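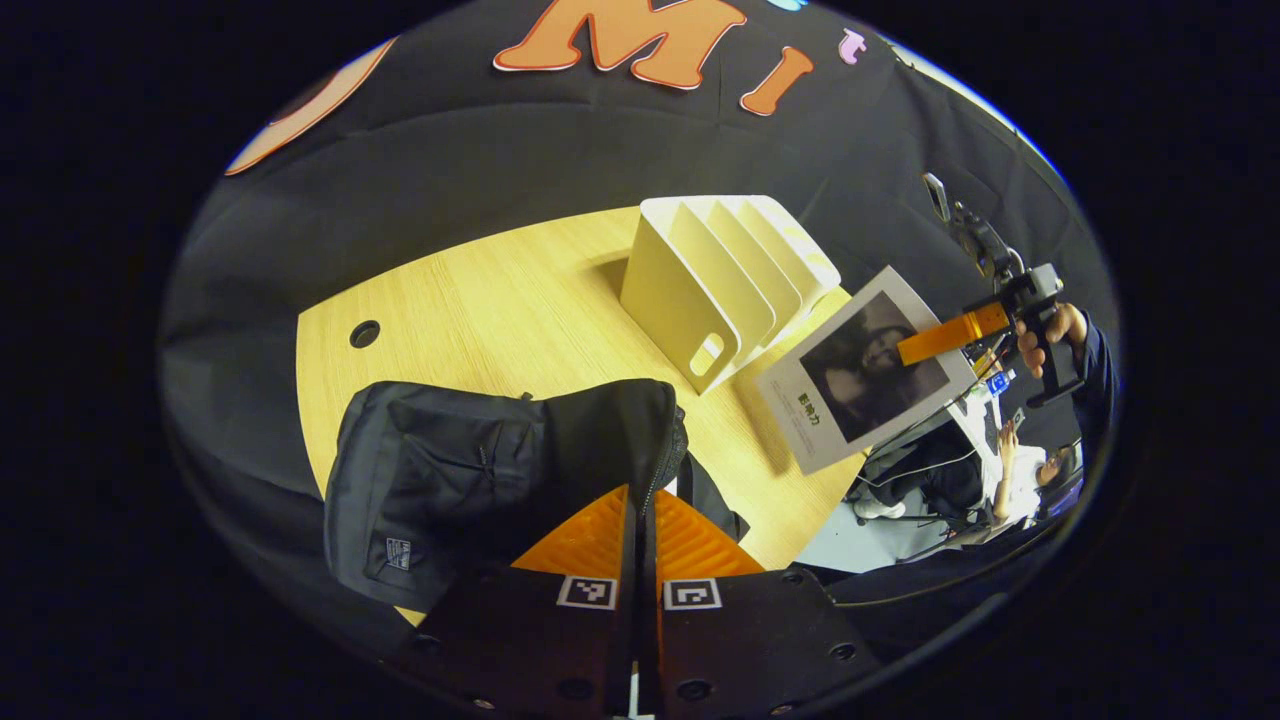 Wumar opens bookings for its used electric car checks in Trarberg

Trarberg, 15th November – I've been running Wumar for long enough to know the question that comes up whenever a used electric car rolls onto our lot. It isn't the paint and it isn't the tires. People walk up, look at the dash, and ask me how much life the battery has left. Starting in December, we'll have a proper written answer for them, and you won't have to buy the car from us to get one!

We're calling the service the Wumar Battery Check. You bring us any electric or plug-in hybrid car, from any maker, and we give you a report on the state of the battery, the charging port, the cables and the cooling system. It costs $200 and you'll need to leave the car with us for the day. If you're looking at a car on somebody else's lot, we'll do the check there too, as long as the seller is happy to have us (most are, and I'd be a little wary of the ones who aren't).

The testing equipment comes from Workuro, and I'll admit I took some convincing. I'd seen plenty of gadgets that plug in under the dash and spit out a nice green number. What won me over was that the Workuro unit looks at the cells in groups and flags a weak one, so a pack with a decent overall score and one bad corner doesn't slip by. We tried it on 23 cars of our own over the summer, and I ended up changing the price tag on a few of them. One went up, which made my afternoon.

Now, a word about plug-in hybrids, which get forgotten in all of this. Their batteries are smaller and often work harder, and some owners hardly ever plug them in at all. You can look at two of them with the same miles on the clock and find very different batteries underneath. We'll check those for the same price, and the report will show the electric range we'd expect on a mild day and on a cold one – that second figure matters a lot if you live up the hill from Trarberg like I do.

The report runs to 13 pages, and before you groan, the first page is the only one you really need. It tells you in everyday words what we found, what we'd fix, and whether we'd be comfortable driving the car ourselves. The rest is there for your mechanic, or for the next buyer when you sell. Reports stay on file with us, so if you lose yours just call and we'll print another one.

We'll be doing the checks at our Sumampouw Road shop, where we've set aside two bays and put in new chargers. The main showroom stays where it is and keeps its regular hours. If you've been to Sumampouw Road before, please use the side entrance from now on, as the front one is for deliveries.

I get asked if I'm worried this will scare people away from used electric cars. I'm really not! Most of the batteries we've looked at have been in better shape than their owners expected, and folks drive home happier than they came in. If yours turns out to be tired, you'll at least know it before you hand over any money or take on a loan.

Bookings are open now for dates from the first week of December. You can book at the showroom desk or by phone on extension 505. Please have the make, model and year handy when you call, and bring your charging cable along on the day so we can test that as well.

Wumar sells and services new and used cars in Trarberg.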